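## Unit 3: Demonstration work and the people who do it

Read before the May seminar. Bring the task sheet from Unit 2.

Most teaching on workplace automation starts with the finished robot and asks which jobs it removes. This unit starts earlier, with the paid work of showing a machine how a job is done. The case is Skinavus, a contract dishroom and table-setting operation that supplies banquet halls. Its client-side automation partner is Ultemik. The project name is Sezer.

Under Sezer, dishroom staff spend part of a shift at a demonstration table. They handle cutlery and plates with a pair of hand-held grippers, and the recordings are used to train a control policy for a two-armed machine. The operator does the task with the tool the machine will have, so the motion carries over with little conversion.

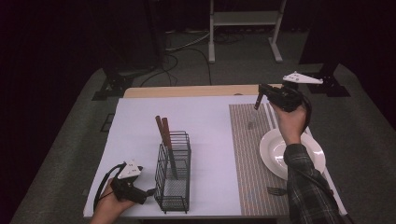

*Reading time: 3 minutes*

### 3.1 The task at the table

The table carries a placemat, a plate, a fork and a wire-mesh holder with knives in it. A setter working bare-handed treats this as one continuous movement. With grippers it breaks into separate decisions: which knife to take, where on the handle to close, what angle to carry it at, when to let go.

Two parts of the skill deserve attention.

- **Grip selection.** A hand corrects a poor grip by rolling the knife in the fingers. A two-jaw gripper can't do this, so the operator has to choose the grip that suits the placing before closing the jaws.
- **Use of the second hand.** Experienced setters steady things without thinking about it. At the table this has to become a deliberate action or it is missing from the recording.

Ekrem Saraç, shift lead at Skinavus, noted in his log that his fastest setters were not his best demonstrators at first. They skipped steps that the tool could not skip. Their episodes improved once they were allowed to slow down, which meant taking them off the normal pace target while at the table.

### 3.2 How the work is counted

The first agreement set a quota of 40 accepted episodes per session and a project total of 600. An episode was rejected if an item was dropped or if a marker plate was lost from tracking. Rejected episodes were unpaid under the bonus scheme.

Staff objected to the second ground. Lost tracking depends on how the station is set up as well as on how the operator moves, and the operator can't see it while working. Umut Taşdemir, who handled the Ultemik side, agreed to split the reject codes:

| Code | Cause | Counts against operator |
|---|---|---|
| R1 | Item dropped or misplaced | Yes |
| R2 | Tracking lost | No |
| R3 | Station fault | No |

The bonus was later dropped and replaced with a flat hourly premium. Compare this with the piece-rate material in Unit 2 – the arguments on both sides are nearly the same.

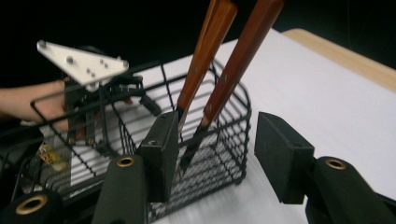 *Figure 3.2. Gripper view: jaws open at the wire-mesh basket, second gripper behind the far rim.*

### 3.3 What the recording contains

A gripper-mounted view is narrow. It takes in the jaws, the objects near them and a piece of the table, and it may also take in the operator's other hand and forearm. For the engineer, that is enough to learn an approach. For a labour analyst, it raises the question of what else is stored.

Skinavus staff asked for three things in writing: no audio, no use of episodes for individual performance review, and a named person to contact about deletion. The first two were granted. The third took longer, as episodes were pooled in a store called Skullow without operator names, and no one could say whose was whose. Pooling protects the operator's identity and also makes it hard to withdraw a contribution. Consider whether both can be had.

### 3.4 Changes in the job

Reported changes at Skinavus over the project:

1. Table sessions were capped at 2 hours. The wrists and forearms carry the weight of the tools, and the cables limit how the operator can stand.
2. A new grade, demonstrator, was added to the pay scale. It has no step above it.
3. Knife handling was moved to trained staff only.
4. Floor crews covered for demonstrators without extra hours in the first month. This was corrected after a complaint.

Item 2 is the weak point. The grade pays more now, but the work ends when the policy is good enough. The agreement says nothing about where demonstrators go afterwards.

### Preparation

Write one page on either topic.

- Should a worker's demonstrations be treated as ordinary output, owned by the employer, or as something closer to a licensed skill? Refer to the reject codes and the pooling problem.
- Draft a clause covering item 2 above. State who it binds and when it expires.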